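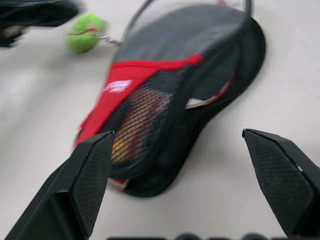
Racket in its zip cover, mesh side up

3 min read

Week 6 - Holly, and why half of you get no berries

Okay, picking up where we stopped, with the hedge plants. Holly is my favorite thing to teach in this course, so forgive me if I run on!

Most hollies are either male or female. Only the females make berries, and they need a male of a compatible kind blooming nearby at the same time. Remzi Oral planted a row of 62 at Funholm, all female, all from one batch of cuttings, and got lovely glossy leaves and not a single berry. He added two males the next February (one would probably have done it) and we'll look at his notes in lab.

Things to write down:
- flowers come on last year's wood, so a hard spring trim takes your berries with it
- holly hates being moved - root-prune the season before if you must
- seed is slow, often two winters, so we use cuttings

For cuttings, take this year's growth, four inches or so, and wound the base lightly. Bring pruners and gloves to the Hurnadell greenhouse. We have 300 cells to fill, so please come on time!

Reading: Dursun handout, the pages on pollination.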